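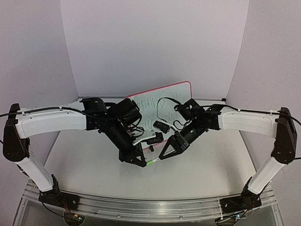
How to plan the budget for a two-arm work cell

This page is for small workshops and school labs who want to buy their first pair of tabletop arms and do not know what to write in the budget table. I have made this plan three times now, first for the training room at Grendside and later for two partners. The first time I forgot almost everything except the arms.

Before you start, you need one sheet of paper, a tape measure and the name of the person who will sign the order.

Step 1. Write down the task

Write one sentence which says what the arms must do. Ours was: "Two arms pick up small parts and a short cable, and bring them together in the middle of the table." Do not ask for any price before this sentence is finished. If your sentence has the word "and" more than two times, you probably have two projects and you should budget them separately.

Small parts and cables are a harder task than boxes. The fingers must come to a point, and both grippers must reach the same place without the elbows hitting a wall.

Step 2. Measure the place

Put tape on the floor or on an old table and mark where each base will stand. With arms that face each other, the elbows go outward, so the cell needs more width than the distance between the two bases. Rajeshwari Kandasamy, who did our layout, left 190 mm free outside each elbow. The cables also leave on that side, and they need their own space.

Decide now if you want walls. Plain light walls are cheap and they keep the background calm for the camera. A white tabletop helps in the same way, but it shows every mark, so buy a second top together with the first.

Step 3. Divide the budget into lines

Use these lines, in this order:

Arms, two pieces, with motors
Grippers and spare fingers
Rail, bolts and brackets
Table frame and top
Walls
Control boards and power supplies
Cables, ties and connectors
Camera and its mount
Parts for the task itself
Shipping and customs
Repair reserve

For the rail, choose aluminum profile with grooves. The bases can then be moved later with only an Allen key. We bought ours from Söderlund, who cut it to length. Draltemska was cheaper for the profile but they did not cut, and we had no proper saw.

Do not put the control boards under "other". They need a place to be mounted, and they need to be reached by hand when something must be plugged in again. Under the table edge is a good place if you can still see the lights.

Step 4. Ask for quotes

Ask at least two sellers, and send both the same text. Ask these questions also:

Can I buy one single motor, or only the whole arm?
How many weeks for a spare gripper?
Is the power supply included?
Which plug is on the cable, and can I buy this cable from another shop?

Igor Ostrowski, who makes our purchases, adds one more: until when is the price valid? A quote from Fistine was valid for 22 days and our approval took longer than this, so we had to begin again in February.

Step 5. Calculate the reserve

Motors in the wrist and gripper wear first, in our experience. We keep 5 spare motors for the pair and one complete gripper. If the money is not enough for this, buy the gripper first.

For cables, take double of what you measured. An arm cable needs a loose loop at the wrist so that it does not pull when the wrist turns, and people always measure it straight.

Step 6. Plan the time

From order to first movement you should count some 6 weeks. Assembly is a small part of it. More time goes to waiting, to setting the zero position of each joint, and to teaching a second person. Write the hours of this second person in the budget too, even if they are paid from another account.

Send the finished table to one colleague who was not involved, and ask them which line they do not understand. Morfudd Landeg read mine and asked who pays for the whiteboard markers. I added a line.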